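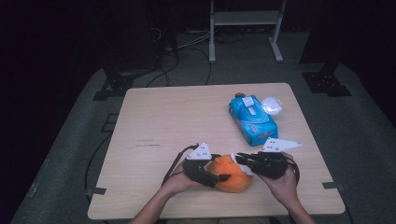 Setting Up a Handheld Gripper Station and Moving Packers Onto It

March 14, 2021
By Helmi Niskanen

These steps cover one demonstration station at the Vuvholm site. The operator works at a small table with a handheld gripper in each hand and performs the handling task the way the robot cell will later have to do it. The recordings go to Clondora, where the motion is extracted and used to train the cell. The page is written for shift leads. Calibration is covered in the Astance manual.

Before you start

Two people are needed for the first session: the operator and a lead who watches the cables and the recording status. Operators should come from the packing line. Reijo Tuominen tried office staff in November and the recordings were rejected, mostly for hesitations and regrasps that a packer would not make.

Step 1. Fix the table

Clamp the tabletop at both near corners. Push it sideways with one hand. If it moves, tighten the clamps and repeat. Clear the surface of everything that is not on the task sheet.

Step 2. Check the marker plates

Each gripper carries a white plate printed with black dots. The tracking system locates the gripper from those dots, so the plate has to be clean and seated flat. Wipe it with a dry cloth. Do not use solvent. Replace any plate with a scratched dot, and log the replacement, as the new plate must be registered before the next recording.

Step 3. Route the cables

Lead the cables away from the operator's working area and leave enough slack for a full reach to the far edge of the table. A tight cable pulls the wrist back at the end of a reach, and the pull shows up in the data as a motion the robot will copy. Long sleeves catch on the wiring. Roll them above the elbow.

Step 4. Place the items

Use the layout on the task sheet. Soft items and wrapped packs belong in the same session, as the line handles both. Change the angle of the packs between takes. The cell will not receive them squared up, and neither do packers.

Step 5. Record

Start with both grippers open and clear of the item. Close on a soft item from two sides and stop when it is held. Squeezing further deforms it and hides the contact points. Lift only as high as the task requires, set the item down, open, withdraw. Keep the plates facing up as far as the grasp allows.

A dropped item is not a failed take. Pick it up again with the grippers and continue — recovery motions are wanted. Stop the take only if a bare hand touches the item.

Step 6. Label and hand over

Enter the task number and the operator code. Names are not entered. Joonas Kiiskinen checks the files at the end of the shift and returns any that need repeating.

Targets and rotation

A task is complete at 1,000 accepted takes. No operator records more than 300 in one shift. Holding the grippers loads the forearm differently from packing by hand, and Marjatta Kinnunen in occupational health asked for the limit after the first trial. Rotate operators back to the line at the break.

What changes for the packers

Recording time is paid at the line rate plus the training supplement. Takes per hour are not used in performance reviews, and leads may not post them.

When the cell starts, 2 packing positions per shift become cell attendant positions. The attendant clears jams, handles items the cell refuses, and records new takes when a product changes. Packers who have recorded are offered these positions first. The Keskinen site made the same change earlier, and its attendants report less lifting but more waiting — a complaint that has not been resolved. Questions about grading go to Archie Gunn.

Last updated: March 14, 2021

Contact: Vuvholm shift office | Copyright Vuvholm | Back to top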